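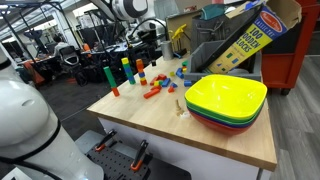

Cómo montar tu primera cartera por aportaciones periódicas (y no volverte loco con el reequilibrio)

Si llevas meses leyendo sobre fondos indexados y todavía no has dado el primer paso, esta guía es para ti. Vamos a montar una cartera sencilla desde cero, con una hoja de cálculo, una cuenta en un bróker y un ratito libre por la tarde. ¡Es mucho más entretenido de lo que suena!

Yo voy a usar Vellitier como bróker y Gurnent para llevar el registro, que son los que tengo a mano, pero los pasos sirven igual con cualquier otra plataforma que permita programar compras y descargar los movimientos en CSV.

Antes de empezar

Necesitas tener apartado un colchón para imprevistos en una cuenta normal, de las de toda la vida. Ese dinero no entra en la cartera. Tampoco entra lo que vayas a gastar en los próximos tres o cuatro años: la entrada de un piso, un máster, el coche. Si tienes deudas de tarjeta, págalas primero; el interés que te ahorras ahí es difícil de igualar en bolsa.

Paso 1. Decide el reparto

Para este tutorial parto de un reparto clásico de tres piezas:

Renta variable global: 60 %
Renta fija en euros: 30 %
Fondo monetario: 10 %

Pregúntate cómo dormirías si la parte de bolsa cayera a la mitad. Si la respuesta te incomoda, sube la renta fija ahora, con calma, y no en plena caída. Apunta el reparto en la primera pestaña de la hoja, con la fecha y una frase que explique por qué lo has elegido. Esa frase te va a encantar cuando la releas dentro de dos años.

Paso 2. Elige un fondo para cada pieza

Uno por pieza, de verdad. Es muy tentador añadir un sectorial de tecnología, otro de emergentes y uno de agua porque viste un vídeo buenísimo, y al final tienes 11 fondos que se pisan entre ellos. Mira los gastos corrientes, la divisa, el índice que sigue y si es de acumulación o de reparto. Todo eso viene en el documento de datos fundamentales, normalmente en las dos primeras páginas.

Paso 3. Programa la aportación

Supongamos que puedes invertir 400 euros al mes. Con el reparto anterior salen 240 a renta variable, 120 a renta fija y 40 al monetario. En Vellitier se hace desde Operar > Planes > Nuevo plan: eliges el fondo, el importe y el día del mes. Yo lo pongo uno o dos días después de cobrar, así el dinero ni se ve pasar.

Ojo con la aportación mínima. Si algún fondo pide 100 euros por operación, los 40 del monetario no llegan; en ese caso acumúlalos y haz una sola compra de 120 cada tres meses. El resultado es prácticamente el mismo.

Paso 4. Conecta el registro

Descarga el CSV de movimientos e impórtalo en Gurnent (Cartera > Importar > Formato genérico). Revisa que los decimales vengan con coma, porque si el archivo usa punto te puede aparecer una participación de 88 euros convertida en una fortuna. ¡Qué alegría más corta! Si prefieres la hoja de cálculo, bastan cinco columnas: fecha, fondo, participaciones, precio y comisión.

Paso 5. Reequilibra con reglas

Elige un mes fijo, por ejemplo mayo, y mira los pesos solo entonces. Mi regla: si una pieza se ha desviado más de cinco puntos, corrijo. Primero con las aportaciones nuevas, dirigiéndolas a lo que se ha quedado corto, y solo si no alcanza hago un traspaso entre fondos. En España el traspaso entre fondos de inversión suele permitir aplazar la tributación, aunque los ETF no tienen ese trato, así que comprueba qué has comprado antes de mover nada.

Dudas frecuentes

¿Y si el mercado está en máximos? La aportación sigue igual. Es justo lo bonito del sistema: unos meses compras más caro, otros más barato, y la decisión ya está tomada.

¿Puedo saltarme un mes? Claro. Pausa el plan y reactívalo cuando puedas.

¿Cada cuánto miro la cartera? Lo menos posible. Yo quité la aplicación de la pantalla principal del móvil y lo recomiendo muchísimo.

Esta guía es divulgativa y no tiene en cuenta tu situación personal. En la próxima entrega vemos cómo leer el informe anual de un fondo y dónde se esconden los costes de transacción.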